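Teach the sorting, then the throwing away

April 13, 2025

Demonstration by hand has won the argument in household manipulation, at least for now. A person holds the gripper, does the chore, and the recording becomes training data. Compared with remote control it is cheap and quick. My complaint is with what gets demonstrated.

Most task lists I review describe rubbish as a transfer problem: grasp object, move to bin, release. Of the 500 demonstrations in the last Kotian batch I read, 318 were labelled in exactly those terms. The label leaves out the decision. Plastic bags, foam netting and bits of film have no fixed shape, and a good share of them in any real home are being kept on purpose. A policy trained only on the transfer will bin a folded shopping bag with great confidence.

The mechanics are also harder than the label suggests. Two stiff jaws closing on thin plastic will often pinch the tablecloth as well. A person holding the tool feels the drag and corrects for it – the recording keeps the correction but loses the feel. The geometry is awkward too, with the bin on the floor past the edge of the table, so the release happens well below the grasp. 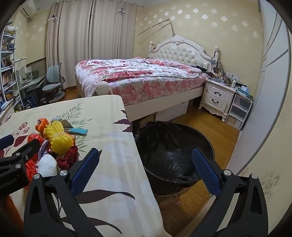

Zoia Lysenko disagrees with most of this. Her view is that the decision belongs in a separate layer, that hand demonstration should teach motion and nothing more, and that asking operators to act out judgment only makes them slow. She would sooner have 100 clean transfers than 198 hesitant ones.

I accept the point about speed. I don't accept that the hesitation is noise. When an operator lifts a bag, pauses and puts it back, that is the most useful behaviour in the session, and our current rules at Stadent discard it as a failed attempt.

My proposal is modest. Keep the put-backs, give them their own label, and record why the item stayed. Remote operators could do the same with a key press. It would add a column to the log and a few minutes to each session.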